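第4章　床と作業台の寸法計画

4.1　この章で学ぶこと

第3章では、壁と開口部の配置によって部屋の大まかな使い方が決まることを見た。本章では視線を下げ、人が立つ床と、手を動かす作業面を扱う。どちらも図面の上では単純な面として描かれるため、初学者は後回しにしやすい。しかし、工房や実習室の使い勝手に関する苦情を整理すると、床の継ぎ目、台の高さ、台のまわりの通路幅に関するものが多くを占める。

本章を読み終えた時点で、次のことができるようになっていればよい。

コンクリート床の目地の種類を区別し、平面図に記入できる。
作業の内容から作業面の高さを決められる。
台の配置と目地の位置の関係を説明できる。

必要な予備知識は、第2章で扱った人体寸法の読み方と、縮尺の異なる図面の見比べ方である。自信のない読者は、第2章の章末の表にもう一度目を通してから進むとよい。

4.2　導入事例：ティナドステッドの共同工房

ティナドステッドの共同工房は、もともと倉庫として建てられた平屋を改修したものである。改修の設計では、既存のコンクリート床をそのまま残し、その上に作業台を並べることになった。予算の大半は屋根の断熱と換気に充てられ、床の仕上げには塗装も張り物も使われていない。

最初の配置案は、壁から等間隔に台を割り付けたものだった。図面上は整っていたが、現場で仮置きしてみると、複数の台で脚の一部だけが目地の真上に来た。目地の両側ではわずかに床の高さが違い、台ががたつく。設計者は二つの対策を比べた。一つは台の脚に高さ調整のねじを付ける方法、もう一つは目地の区画に合わせて台の割り付けをやり直す方法である。

結果として後者が採用された。調整ねじは一度合わせても、台を動かすたびに合わせ直さなければならない。共同工房では利用者が入れ替わり、台の移動も多い。割り付けの変更で台は2台減ったが、通路は広がり、材料を載せた台車が曲がれるようになった。

この事例には、既存の床を読むこと、作業面を選ぶこと、両者を一つの平面図にまとめることという、本章の主な論点が含まれている。以下の節ではこの順に説明する。

4.3　コンクリート床の目地

コンクリートは固まるときに縮む。広い面を一度に打つと、縮みによる引張力が面の中に生じ、弱いところからひび割れる。目地はこのひび割れの位置をあらかじめ決めておくための線であり、役割によって次のように分けられる。

収縮目地。表面に切り込みを入れ、ひび割れをその線に誘導する。床の厚みの全部は切らない。

打継ぎ目地。施工の日や時間が分かれるときに、先に打った部分と後から打つ部分の境にできる。

縁切り目地。床と壁、床と柱の間に設け、互いの動きが伝わらないようにする。

床を上から見ただけでは、収縮目地と打継ぎ目地を見分けられないことがある。改修の設計では、当時の施工図が残っていればそれを確認し、なければ段差の有無と目地の幅を実測して判断する。実測した値は平面図に直接書き込み、別紙の表だけに残さないようにする。

目地は格子状に入ることが多く、床は大きな長方形の区画に分かれる。区画の一辺が長すぎると、目地と目地の間にひび割れが出る。極端に細長い区画も避ける。台や機器を置く計画がある場合は、まず区画を薄い線で描き、その上に台の輪郭を重ねるとよい。灰色のコンクリート床と木の天板の組み合わせは、次の写真にも見られる。

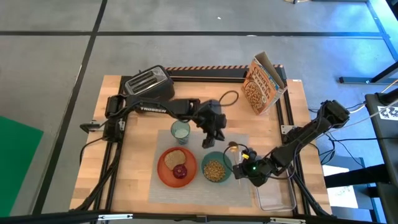

4.4　作業面の高さと材料

作業面の高さは、作業に使う力の大きさと、必要な視距離の二つから考える。かんながけのように体重をかける作業では、天板は肘の高さより低くする。細かい部品を扱う作業では、対象を目に近づけるため高くする。書く、測る、並べるといった作業はその中間になる。

一つの台を複数の作業に使う場合、高さは最も長い時間行われる作業に合わせる。短時間の作業には踏み台や補助の天板で対応できるが、長時間の作業で姿勢が崩れると、疲労は避けにくい。

天板の材料には木材、鋼板、樹脂板などがある。細い角材を接着して幅広の板にした集成材は、傷がついても削り直せるため、工房では広く使われてきた。一方で湿度によって伸び縮みするので、枠に固定するときは長穴を使い、板の動きを逃がす。鋼板は変形しにくいが、工具を落としたときに刃を傷めやすい。樹脂板は拭き取りが容易で、薬品や塗料を扱う台に向く。

厚さについては、たわみだけでなく固定の方法も合わせて考える。万力を取り付ける台で天板を40ミリメートルとした場合も、ボルトの長さと、下側の当て板が入る余地を断面図で確認する。天板の小口は角が欠けやすいので、面取りの寸法を図面に記入しておく。

4.5　台のまわりの余地

台の寸法が決まったら、そのまわりに人が立つ範囲と通る範囲を描く。この二つを重ねてよいかどうかは、作業の危険度による。刃物や熱を扱う台では重ねない。組立てや検品の台では、通行が少なければ一部を重ねてもよい。

引き出しや扉のある台では、開いた状態の輪郭も破線で示す。長い材料を扱う台では、材料が台からはみ出す範囲も同じように描く。ティナドステッドの図面では縮尺の都合でこれらの輪郭が省かれ、後の打合せで描き直しになった。

練習課題

身近な実習室または倉庫を一つ選び、床の目地を実測して平面図に描きなさい。次に、その図に作業台を4台配置し、脚が目地に載らない案を作りなさい。各台には想定する作業と天板の高さを書き添えること。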